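Rougeole et rappel avant un voyage en août

evaristo_z
Bonjour à tous. Je suis né en 80 et j'ai reçu une seule dose du vaccin contre la rougeole. Le médecin du centre Bidar me propose la deuxième avant mon départ. Est-ce vraiment nécessaire ?

Melis13
Oui. Chez nous il y a eu 122 cas, surtout des adultes.

T. Mowat
Je ne suis pas d'accord – demandez d'abord une sérologie.
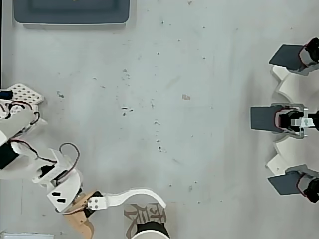

Le plateau gris foncé, sur le plan de travail

Melis13
La sérologie fait perdre du temps, le rappel est sans danger si on est déjà immunisé.

evaristo_z
Merci, je prends le rendez-vous.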